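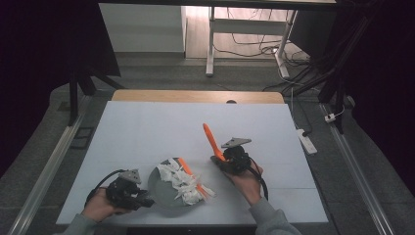

The maintenance of a data collection cell is often treated as a minor duty, to be fitted in between sessions. At the Trodo laboratory in Rekby, it has a written schedule and a technician who is responsible for it. The cell is modest in appearance: a white board laid flat between aluminum rails on a gray carpet, with a strip of light wood along the far edge, and a pair of hand-held grippers worked by an operator from the near side. The board carries a faint horizontal seam in its lower area, and the technician began our conversation with that seam.

"People look at the grippers first, and I understand why," the technician said. "I look at the board. If the two halves have shifted by even a small amount, a plate will catch on the joint, and then every session after that has a small bump in it that we did not intend."

The laboratory agreed to the interview on the condition that staff be identified by position only. The technician has looked after the cell since March, when it was moved to its present room, and also keeps the spare parts and the service record. Sessions are planned by a separate group, which sends its list of tasks a week in advance.

The current tasks concern the clearing of a table. Torn tissue paper is heaped on a round gray plate, and orange objects of a long, narrow shape are picked up from it with the grippers. According to the technician, tissue was chosen by the planning group and is the least popular material among those who maintain the equipment.

"Tissue sheds," the technician said. "You do not notice it during a session. You notice it when you take the jaws off and there is a gray felt packed into the slide. With wooden blocks I could leave a gripper alone for a long time. With paper, I open it at the end of each day."

The daily cleaning follows a fixed order. The gripper is unplugged and placed on a cloth with the jaws open. The jaws are removed, brushed dry, and wiped. The slide is cleared with a soft brush and then checked by hand for drag. Compressed air is not permitted, as an earlier attempt drove lint farther into the housing and required a full disassembly.

"I would ask anyone with a similar unit to put the air can away," the technician said. "It feels efficient. It cost us a working day and a bearing."

Asked about lubrication, the technician described a cautious practice. A very small amount of light grease is applied to the slide after every 400 cycles of opening and closing, as recorded by the session software, and any excess is removed before the jaws go back on. Too much grease collects paper. Too little produces a stiff closing action, which operators tend to overcome by squeezing harder, and the screws at the handle then work loose.

The gray triangular plates mounted on top of the grippers receive separate attention. Each must sit firmly on its mount. The technician checks them by pressing lightly at each corner, and any plate that moves is taken off and refitted.

"A loose plate is easy to miss because the gripper still opens and closes perfectly well," the technician said. "The operator has no complaint. The trouble shows up later, when someone reviews the session and the positions do not agree with one another. So I check the plates before the first session and again after lunch."

Cables account for the largest share of entries in the service record. A black cable leaves each gripper near the operator's hand, and it bends whenever the wrist turns. The laboratory replaces both cables on a fixed interval of 24 sessions, whether or not a fault has been reported. Before this rule was adopted, cables were changed only on failure, and several sessions had to be repeated.

"We kept telling ourselves that the cable was fine because it was fine yesterday," the technician said. "Replacing the two together is wasteful on paper. In practice it is the cheapest thing we do. I also ask operators to leave a soft loop behind the hand. If the cable is pulled straight, the strain goes directly into the connector."

The technician was more critical of the arrangement on the floor. Power for the equipment runs partly across the carpet, where a power strip sits to the right of the board, and there is a tangle of black and white cables under the desk at the back. A plan to bring the supply into a covered channel has been approved but has not been scheduled.

"That is the part of the cell I would not recommend to anyone," the technician said. "Each cable has a label at both ends, so I can trace it, but tracing it takes time. When we move the rails, I have to go down there first."

The rails are moved seldom. They are measured at the near and far ends whenever the board is lifted, and the permitted difference is 2 millimeters. The figure comes from the Riedl workshop, which supplied the frame and left a short setup sheet with it. The technician has added handwritten notes to the sheet, chiefly on the order in which the corner bolts should be tightened.

The service record is kept in Lidirine, the laboratory's own maintenance log, and stood at 554 entries at the time of our visit. Most are brief. The technician showed us one that read only "right jaw, lint, cleared," and another, much longer, on a handle screw that had been replaced with one of the wrong length. The screw had reached the inside of the housing and rubbed against a wire.

"I wrote that one out in full so that the next person does not have to discover it," the technician said. "The correct screws are now in a marked drawer. The wrong ones are in a different room."

Operators receive a short introduction to the equipment before their first session. They are shown how to hold the gripper without resting a finger on the connector, and they are asked to stop at once if the closing action changes. The technician would like this introduction to be longer and has proposed that each operator clean one gripper under supervision. The proposal is under review.

Published September 2021

3 comments | 17 shares

Sign up for our newsletter
Enter your email address

This site uses cookies. By continuing to browse, you agree to our use of cookies. Accept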